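Grivum Color Names

A data card for a list of 4000 everyday color names, the kind people really say at home, in shops and over the fence.

What's in it

Each row has a name, the thing it was used for (paint, yarn, bedding, cars and so on) and the region of the person who gave it. We kept the odd spellings, because "perrywinkle" is how a lot of folks write it and we love them for it! Cloth names fill the biggest file, with olive, khaki and periwinkle all turning up under more spellings than we ever expected. 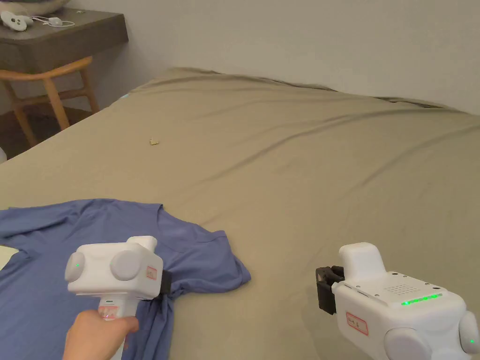 One reader wrote in to say that her family has always called any dull green "army," and could we please stop folding it into olive. We did, in version 4, and the list is much better for it.

Where the names came from

Mostly from a mail-in form that ran through July, plus a box of old swatch cards from Dreveck, a paint shop that was clearing out its back room and kindly thought of us. The beiges alone took up 17 cards (beige is a bottomless subject, as anyone who has painted a hallway will tell you). 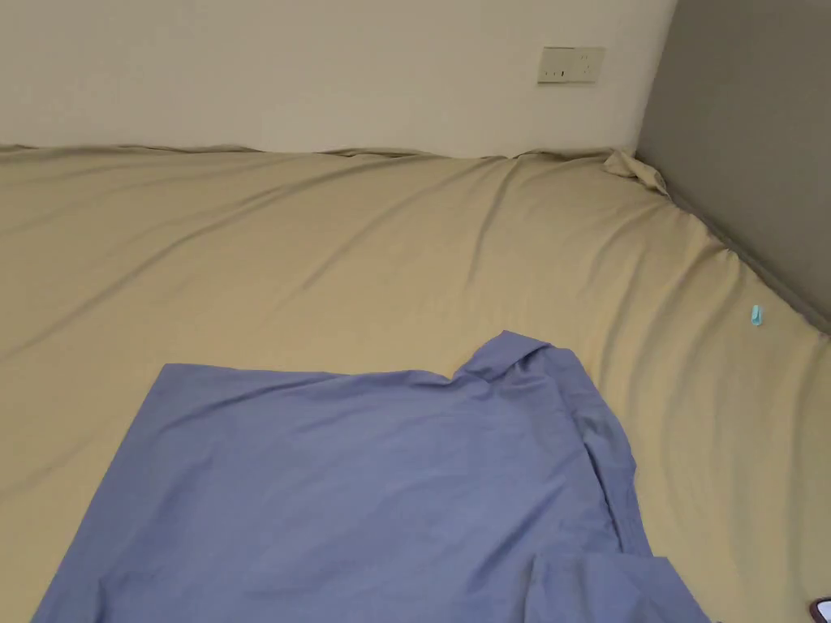

Can I use the list in something I plan to sell?
Go right ahead, as long as you mention Grivum somewhere your customers can find it.

Known gaps

Purples are thin, and the car file stops at the letter R. Fixes are very welcome.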